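3. Materials and Methods

3.1 Setting

The study was carried out in the records offices of two municipal archives, Rallton and Brerkent, which merged their paper holdings under a shared retention schedule. Both archives hold correspondence, permits and account books transferred from local departments. The Rallton office occupies a converted school building with large windows on the south side. The Brerkent office is in a basement and has mechanical ventilation throughout. Staff in both places use the same request form and the same shelf-mark system, which allowed the two sets of records to be compared without recoding.

Earlier work on small archives has dealt mostly with storage rooms. Much less has been written about the time a document spends outside storage, when it has been requested, consulted and not yet returned. Urbonaitė describes this period as "desk residence" and argues that it should be treated as a stage of custody in its own right. We adopt the term here. For the purposes of this paper, desk residence begins when an item is signed out to a member of staff and ends when it is signed back in at the shelf.

3.2 Selection of Items

Items were drawn from the sign-out registers of both offices. An item was eligible if it consisted of loose paper, had a shelf mark, and had been signed out at least once during June. Bound volumes were left out because they are consulted in the reading room and are not taken to desks. Maps and plans were left out for the same reason. From the eligible items we selected 255, using a random number list prepared before the registers were opened.

Where a register entry could not be read, the entry was set aside and the next one on the list was used. Corrections made by staff in a different ink were accepted if they were initialed. Entries with no return date were kept and were coded as open. The coding was done by the second author and checked against the registers by Santosh Chaudhary, who had not taken part in the selection.

3.3 Categories of Holding Place

Staff were asked to state where each item had been kept during desk residence. Their answers were grouped into three categories: open surface, closed furniture, and shared shelf. Open surface covers desk tops, window sills and the tops of cabinets. Closed furniture covers cabinets, lidded boxes and the drawers fitted under desks. Shared shelf covers any shelving used by more than one person, whether or not it was labeled.

Under-desk drawers required a separate note in the coding guide. They differ in depth, and they are commonly used for personal supplies as well as for work. A shallow drawer of the kind shown in Figure 1 was coded as closed furniture whatever else was kept in it. Drawers that had been removed from their runners and were being used as trays on a desk top were coded as open surface.

Figure 1. Shallow metal drawer with perforated side walls and a narrow bar handle, fitted beneath a white desk.
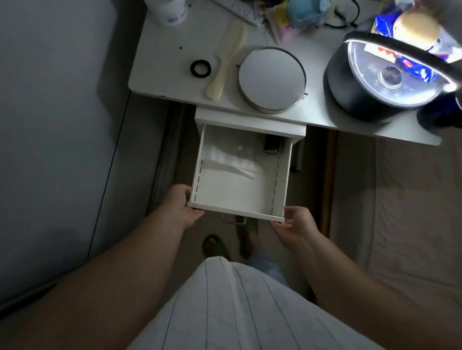
3.4 Interviews

Short interviews were held with eight members of staff. Each interview followed a written guide and lasted around 50 minutes. Participants were asked to describe how they decide where to put an item they expect to use again, how they mark it as being in use, and what prompts them to return it. They were not asked to judge the work of colleagues. Notes were typed up on the same day and sent to the participant for correction before they were used.

The interview notes were entered in Skulosora, the case management system already in use at both offices, under a restricted project heading. Access was limited to the authors. Passages quoted in Section 4 have been edited only to remove names and shelf marks.

3.5 Analysis

Length of desk residence was calculated in working days from the register entries. Items coded as open were given a closing date of Oct 31, 2024, when the registers were last examined. Because a few very long loans would have distorted the average, medians are reported for each category of holding place. The two offices were first analyzed separately and then together. Answers from the interviews were used to interpret the register data and were not counted.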